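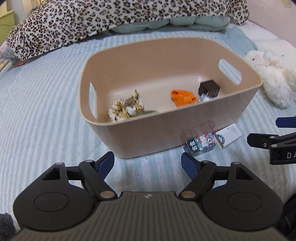

Muddy low end when I play my bass tracks anywhere but my bedroom

Home Forums Mixing Help Gear Members Log in

We use cookies to keep you signed in. Accept Settings

Posted by Kirstin Rennie

Hi everyone! I've been making drum and bass at home since January and I'm finally at the stage where I have a track I'd like other people to hear. It's called Treltbridge (after the street I grew up on) and in my headphones it sounds huge. The sub rolls along under the drums and I'm so happy with it - and then I play it in my sister's car and the whole bottom half turns to soup. You can't tell the kick from the bass at all, and the vocal chop I spent 4 evenings on just disappears.

I've tried turning the bass down, but then it sounds thin and sad on my headphones. I've tried turning the kick up and that made everything clip. My bass is three layers: a sine sub, a growly mid layer, and a wide detuned one that I love and don't want to lose. There's a reverb on the whole bass group too. Is there a sensible order to fix this in, or do I have to start over?

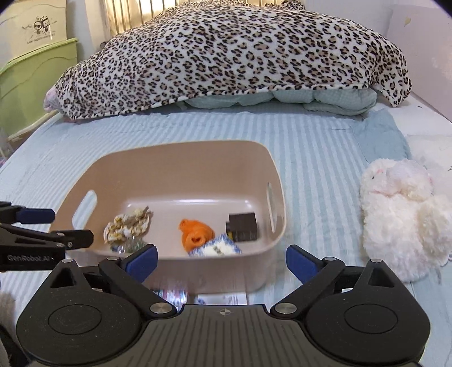

I should add that I don't have monitors and can't really buy any until summer, so I'm hoping for something I can do with headphones and a bit of patience. Thank you so much for reading all this!

Posted by Eilidh Kerr

Please don't start over! I think you gave the answer away in your second paragraph, which happens to me every time I write one of these posts.

Take the reverb off the bass group first. Reverb on a sub smears every note into the next one, and a car makes that much worse. If you like the space it gives, put it on a send and feed it only from the growly layer and the wide one, with a high-pass at 300 Hz on the reverb itself.

Next, look at what each layer is doing down low. I'd bet your wide layer has plenty going on under 100 and it's fighting with the sine. High-pass it quite firmly and do the same to the growl, a little gentler, until the sine is the only thing holding up the bottom. Keep the sine in mono. You'll still hear the width you love, I promise, it just lives further up.

Then the kick. Pick which one goes lower, kick or sub. In my own tunes the sub sits near 50 Hz and the kick gets its weight above that, but it depends on the key you're in. A bit of sidechain on the sub, only 4 or 5 dB with a quick release, lets the kick poke through without that big pumping sound (unless you want the pumping, in which case go wild).

Last thing - put a track you know well into the project, turn it down so it's as loud as yours, and flip between the two. I used the same old Lennox tune for two years and learned more from that than from anything I bought. Come back and tell us how it goes in the car, I'd love to hear it!

Posted by Zedik

what she said about the reverb. also check your mix in mono on your phone speaker, if the bassline vanishes the growl layer needs more mids or a little distortion

Posted by Cevwood

I just put a limiter on everything and turn it up. Sounds fine to me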